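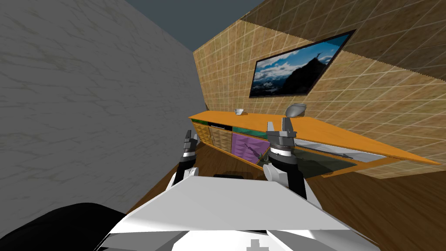

The hardest part of the job is the cable question, one of our bench technicians told us when we asked what to put in this ad. Customers order a reader, forget that the antenna lead is a separate line item, and call on the day of the install. The technician wanted applicants to know that a good share of the work is catching that sort of thing before the box is taped shut.

Home | Products | Support | Careers | Contact

Kitting and Bench Test Technician, RFID and Barcode Hardware
Flernov, Returns and Fulfillment Building
Full time, day shift, on site

Flernov sells and supports barcode scanners, label printers, RFID readers and the parts that go with them. Most of our customers are warehouses, hospital supply rooms, school districts and small manufacturers. We don't build the hardware. We receive it, test it, load the settings the customer asked for, put it together with the right cables and mounts, and ship it. When it comes back broken, we look at it first.

We are hiring one technician for the bench team. There are 7 people on the team now, and this is a new position.

What the job is

You will spend the larger part of the day at a bench. A pick list comes over with the order. You pull the reader or printer, check the serial number against the order, power it up, and run the test for that model. For fixed readers this means connecting an antenna to each port in turn and reading a set of test tags at the distance on the test sheet. For printers it means loading media, running a calibration, printing ten labels and scanning them.

After the test you load the customer's configuration file, if there is one. Some customers send a finished file. Others send an email with a few lines in it, and you turn that into a file using our Bollico setup tool. We will teach you Bollico. It has its own way of naming ports and it takes people a couple of weeks to get used to.

Then you build the kit. Antenna cables are cut and terminated here for custom lengths, so you will be crimping connectors and checking them with a cable tester. Stock lengths come from the shelf. Power supplies, brackets, screws and quick start sheets go in according to the kit card. You sign the card and the box goes to shipping.

We send out 185 kits in a normal week. The weeks before a big retail rollout are busier, and the largest single order last year was for 2,000 handheld units with charging cradles. Overtime is offered during those weeks and is paid at time and a half. It is voluntary unless the schedule says otherwise, and the schedule is posted at least two weeks ahead.

Returns

One day a week, usually Thursday, you will work returns. This means opening units that customers have sent back, comparing the fault they wrote down with what the unit does on the bench, and deciding if it goes to the manufacturer, to our own repair shelf, or back to the customer with a note. You need to write clearly enough that a person who has never seen the unit can follow what you did. Two or three short sentences are usually plenty.

What you need

- High school diploma or GED
- One year of work with electronics, network gear, computer repair, cable assembly or something close to it. Military and trade school time counts.
- Able to read a wiring diagram and a parts list
- Basic comfort with Windows and with setting an IP address on a device
- Able to lift 40 pounds and to stand or sit at a bench for most of a shift
- Able to tell wire colors apart, with or without an aid

What helps but is not required

- You have crimped coax connectors before
- You have used any RFID reader or industrial label printer
- You know what Power over Ethernet is and have had to find out why a port wasn't supplying it
- Some Spanish, as a number of our customers' floor supervisors prefer it on the phone
- Soldering. We do a little of it on the repair shelf.

You do not need a degree for this job and having one does not change the starting rate.

Hours and pay

The shift is 7:30 a.m. to 4:00 p.m., Monday through Friday, with a half hour unpaid lunch and two paid breaks. The starting rate is posted on the application page and is the same for everyone who comes in at this level. There is a review after six months and then once a year.

Benefits start on the first of the month after your start date: medical, dental and vision, a 401(k) with a match, eight paid holidays, and paid time off that builds with each pay period. We pay up to $500 a year toward tools, safety shoes or a class related to the work. Keep your receipts.

Training

Your first week is spent with another technician on the Cocco line. Cocco is the entry-level handheld, it goes out in the highest volume, and its test sheet is one page. In the second and third weeks you move to label printers. Fixed readers and antennas come after that. The Drekidov portal kits, with four antennas and a floor stand, are the last thing you will be signed off on. Most people reach that point in three to four months.

During training, a second technician checks every kit before it closes. You will not be pushed to meet a daily count until you have been signed off on that product.

How to apply

Fill out the form on the Careers page and attach a resume. A cover letter is optional. If you don't send one, please use the comment box on the form to tell us about one piece of equipment you have tested, fixed or put together, what was wrong with it if anything was, and what you did.

We read applications as they come in and plan to fill the position in April. If we would like to talk with you, we will call from the main office number to set up a phone conversation of fifteen to twenty minutes. The next step is a visit to the building. Plan on two hours. You will see the benches, meet the team, and do a short hands-on exercise: terminate one cable, set an address on a reader, and write up a fault note. Tools are provided. The visit is paid at the starting rate, and we let every person who visits know the outcome either way.

If you need a change to the form, the phone call or the hands-on exercise due to a disability, tell us in the comment box or call the main office.

Flernov is an equal opportunity employer. Employment depends on proof of eligibility to work in the United States and on a background check, done after an offer is made. No recruiters or staffing agencies, please.

Share this job: 14 shares | 3 comments

Contact | Careers | Shipping and Returns | Privacy | Copyright Flernov. All rights reserved. | Back to top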